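Projects > Riditach > Progress reports

Overview Partners Reports Budget Contact

Riditach: second progress report to the Closport Fund
17 May 2024

In this period we worked on one question from our proposal: can a robot arm do the simple tidying and sorting work which people do every day at home and in a small shop? Our answer for now is "partly", and I try to explain below what stands behind this word.

We stayed with the bin task. The arm must take one block from a bin, carry it to the neighboring bin and release it there. For a person this is a job for a small child. We chose it because putting toys in a box, or returning goods to the correct tray in the stock room, begins with the same movement.

Since the last report we made 200 trials with the blocks. The arm is reliable when a block lies free in the middle of the bin. It is much weaker when the block lies close to a wall, because the fingers need space on both sides. In the worst cases one trial took up to 10 minutes, with many new attempts, and we stopped it by hand.
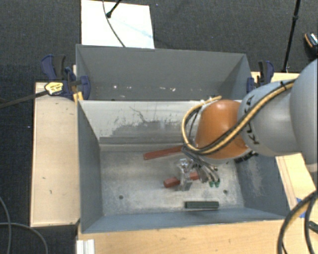 Fig. 1. Bin task with red and green blocks, gripper low over the front bin.

The second topic was household objects. We tested 16 of them, chosen together with our partner shop Millet. Boxes and cans went well. Soft things did not - a folded towel or a bag of rice changes its shape at the first touch, and our software still plans as if it were hard. I would not promise any result with clothes before the end of the project.

The comparison with the Bosness software is delayed. We received the license later than planned and two of our test scripts had to be written again. We expect to finish this part in July. It has no effect on the budget.

For the next period we ask your agreement to move 2 weeks of work from the shop visits to the wall problem. The visits would be shorter, but I think the results we show there would be more useful to the staff.

Contact the project office | © Riditach project | Back to top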